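Clekbridge reuse shop to stay open through winter

A shop selling household goods saved from the tip at Clekbridge is to stay open through the winter after its landlord agreed to extend the lease.

The Zoso shop on Mill Street opened in the spring in the former carpet showroom next to the bus station. It had been due to close at the end of September, when the building was to be handed back for conversion into flats.

Work on the flats has now been put back until next year. Sandhu Properties, which owns the building, said the shop could remain on the same terms until the builders are ready to move in. It will give 90 days' notice before it needs the keys.

Menaka Mridha, the shop manager, said staff had already begun running down the stock when the letter arrived.

"We had stopped taking furniture and we had a sale on most of the ground floor," she said. "The shelves at the back were half empty. We are now asking people to start bringing things in again, and that will take a few weeks to get going."

The shop sells items that would otherwise have been thrown away. Some come from the household waste site on Brick Lane, where there is a container beside the entrance for things that can be used again. The rest are brought straight to the shop by residents, many of them moving house or clearing a relative's home.

Figures given to the town council show that 2,222 items were sold between the opening and the end of August. Kitchenware was the largest group, followed by children's toys, then storage and cleaning goods. Small furniture sold quickly but took up a lot of room, and the shop has turned away wardrobes and double beds since June.

Prices are fixed by category. Most things in the kitchen and bathroom sections are priced at £1, £2 or £5. Lamps and other electrical goods are tested on the premises and cost more to cover the work. The dearest thing sold so far was an oak dresser, which went for £200 to a couple from Netherfield. 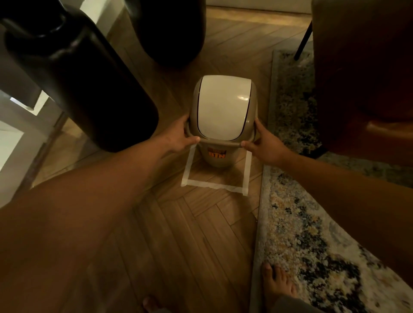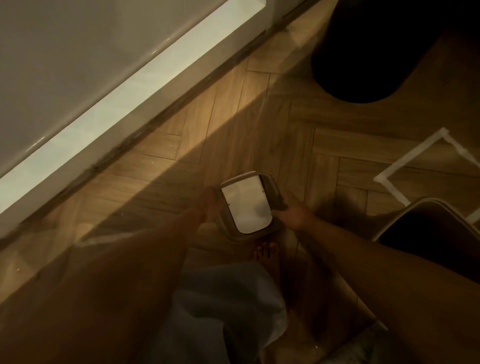
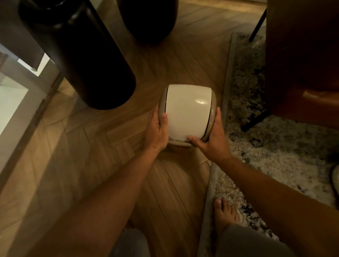

Household goods in beige and white.

Not everyone was pleased when the shop first opened. Two traders on Mill Street wrote to the council in April to say that it would draw custom away from them, and that vans unloading outside would block the bus lane. Deliveries were moved to the yard behind the building in May, and the council said it had received no further complaints about parking.

One of the two, the owner of the hardware shop opposite, said he still thought the rent was too low compared with what he paid himself. He added that trade had held up over the summer and that some people who came for the reuse shop also called in for screws, hinges and paint.

The shop shares its premises with Brorow, a lending scheme that lets members take home tools and other equipment for a few days at a time. It has 205 members, who pay a yearly fee and then a small charge for each loan. Carpet cleaners, hedge trimmers and wallpaper steamers are the things most often asked for.

Brorow had arranged to move into two rooms at the library if the Mill Street building closed. That plan has been dropped for now. The library said the rooms would go back to being used for reading groups and could be looked at again next year.

Under the new arrangement the shop will change its hours. From October it will open at 10am and close at 4pm, an hour earlier than at present, to save on lighting and heating. The upper floor, which has no heating of its own, will be closed to customers and used only for storage. Books will be moved downstairs to the area by the till.

Ms Mridha said the main difficulty over the winter would be keeping the stock dry. The yard has no roof, and a leak above the loading door in July spoiled two sofas and a box of curtains.

"The landlord has had somebody look at the gutter and it is meant to be done before the bad weather," she said. "Until then we are not leaving anything by that door overnight. If people turn up after closing, please take it home and come back in the morning. Things left on the pavement usually end up in the skip."

The shop can take crockery, pans, bedding in good condition, toys with all their parts, picture frames, small tables and chairs, bicycles and garden tools. It cannot take mattresses, gas appliances, car seats, cycle helmets or anything with a broken plug. Upholstered furniture must still have its fire label attached.

Anyone with more than a car load is asked to ring first so that space can be found. A van is available for collections inside the town boundary, with a charge of £10 for each visit. Collections from the villages stopped in August when the driver left, and there is no date for them to start again.

The council's environment department, which pays for the container at Brick Lane, said it had been moved slightly nearer to the gate so that residents did not have to queue for the tip in order to reach it. Drivers should tell the attendant on arrival that they have goods for reuse. The container is locked when it is full, and at busy times this can be as early as midday.

A longer search for a permanent site continues. Three buildings have been looked at, among them the old telephone exchange on Station Road and a unit on the trading estate. The exchange was ruled out over the cost of repairs to the roof. The trading estate unit has plenty of parking but is not on a bus route, and staff say a large share of their customers come on foot or by bus.

The third building has not been named while talks are going on. Councillors are expected to hear a report on it in the new year, and the planning application for the flats on Mill Street is due to be heard at the same meeting.

The shop will close for two days at the start of October while the ground floor is set out again. Brorow members with tools due back on either day can return them when it reopens and will not be charged for the extra time.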